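Dosthorpe Allotment and Garden Society
Minutes of the members' meeting, 20 September 2025

The chair opened by thanking everyone for coming out on such a wet evening, and for the plum cake, which had already gone round twice before we got started. Apologies were received from four members. The minutes of the last meeting were read and agreed, with one correction: the new hose runs to the Braststead end and not to the gate.

Water
The meter reading was 1182, against 1101 at the March check. Members felt this was very fair for such a dry summer, and there was a good deal of friendly talk about who waters in the heat of the day and who has the sense to wait until supper. It was agreed to leave the taps on until the first hard frost and then drain the pipes as usual.

Money
The balance stands at $171 after paying for the gate hinge and the load of wood chips. A member asked if we might buy a second wheelbarrow, the old one having a wheel that wanders. Up to $75 was approved, and the secretary will look at what the Skunari hardware store has in stock.

Harvest supper
We spent a long and happy time on this one. The supper will be held in the hall again, with soup, bread, and whatever pies people feel moved to bring (last year we had seven apple and no pumpkin, so please do talk to your neighbors!). The bakery at Mahasneh has kindly offered rolls at cost. Children will make the place cards, and anyone with card stock or markers to spare is asked to drop them at the hall beforehand. 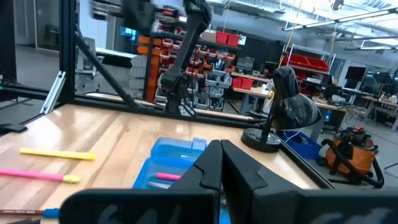
Squash from the shared bed will go to the soup first and to members after that. Two people offered to peel, and a third offered to keep them company, which was accepted with thanks.

Compost
The left-hand bin is full and should be let alone until spring. Please, no more corn cobs unless they are chopped.

Any other business
A gray cardigan has been left in the shed since the bean picking. The path by the lower plots needs raking, and we will do it the morning before the supper if the weather is kind.

The meeting closed with tea. Next meeting to be posted on the shed door.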